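Endora kitchen pack, second month

I paid for the Endora simulation kit in July, mostly for the kitchen pack. It comes with 400 room layouts, a generic two-finger gripper model, and a wrist view with an adjustable lens. The license is per seat and covers 4,000 simulated episodes a month before the overage rate applies. I used 1,970 in the first month, and a good part of that went to my own configuration mistakes.

Installation was uneventful. The importer read my Kurek arm file on the second try, after I fixed a joint limit that had been written in degrees. Collision meshes are generated automatically and are coarser than I'd like at the fingertips. You can replace them by hand, but the docs put that in the wrong chapter (look under "Export").

The fisheye setting is the part I wanted to test. My policy was trained on a wide wrist view, and the Dundthorpe simulator I used before only approximated one by warping a normal render. Endora renders the curved projection directly.
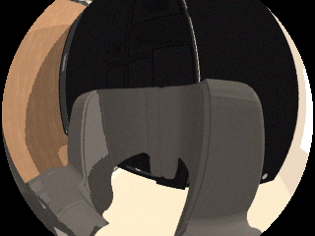

Wrist view in one of the kitchen layouts, fisheye on, default materials.

The projection bends straight edges the way I'd expect from a strong wide lens, and the image circle is clean. Materials are weaker. The gripper is flat matte gray, which is fine for segmentation and poor for anything that depends on reflections. Large glossy black surfaces are a problem for my depth estimator – there is very little tone in them to work with. Wood gets a faint grain and smooth gradients. I ended up randomizing textures on every surface bigger than the gripper.

Speed is acceptable. A batch of 1,000 episodes runs overnight on my one card with the fisheye on. Turning it off saves less time than the forum thread suggests.

Two open complaints. The lens parameters are saved per project and can't be set per episode, so varying them means scripting a reload. And the log viewer drops the last line of every run. I reported both on Friday and got a ticket number.

I'm keeping the seat for another month. Next on the list is the Flurkstead drawer benchmark, once I have finer fingertip meshes in place.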